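**Where does everything live on a small counter?**

**ratia_kitchen** wrote:

Hi all! Long-time reader, and I finally have a counter question of my own. I want my cutting board out all the time (it's bamboo, with the groove around the edge, and I love it), but the toaster oven and the two-slot toaster have to stay out too. My canisters and the utensil crock stand along the blue tile, and I can't decide if it feels cozy or just full.

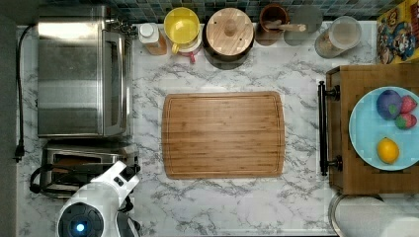

**Does a bamboo board need to be put away between uses?**

Leaving it out is fine once it has dried standing on its edge, so both faces get some air. - Hạnh Lò

**khai_vuong** wrote:

Welcome! I'd keep the board in the middle and be strict about everything else. Groceries and boxes get set down "just for a minute" at my house and they're still there at supper. The cereal canister is the one I'd leave close to the front, especially if you have early risers like mine.

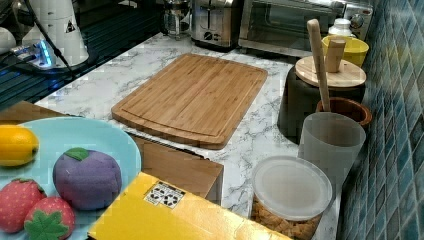 *Board in the middle, cereal and crock along the tile, play fruit on the blue plate.*

**hanh_lo** wrote:

I have to disagree with Khải a little, sorry! A board in the middle becomes a parking lot. Mine slides up beside the toaster, and I butter right there. Two things I'd try first:

1. Put the board next to the toaster for a week and see if you reach less. Turn it at an angle if that suits your elbow.

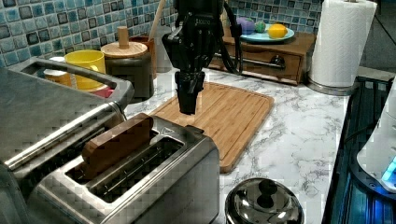
2. Move the dark canister with the wooden lid somewhere else if you only open it on weekends - the crock earns its spot, the canister might not.

**ratia_kitchen** wrote:

Oh, but I'm fond of that canister! I do like the toaster idea, though, and I'll give it until the end of July. The yellow cup is staying at the back no matter what anyone says.

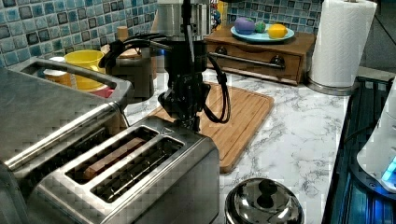

*The toaster corner, yellow cup at the back.*

**khai_vuong** wrote:

Fair enough, Hạnh, I'll give you the buttering. I still say pull the toaster out from under any cupboard before you use it, and empty the crumb tray while you're there. Let us know how July goes!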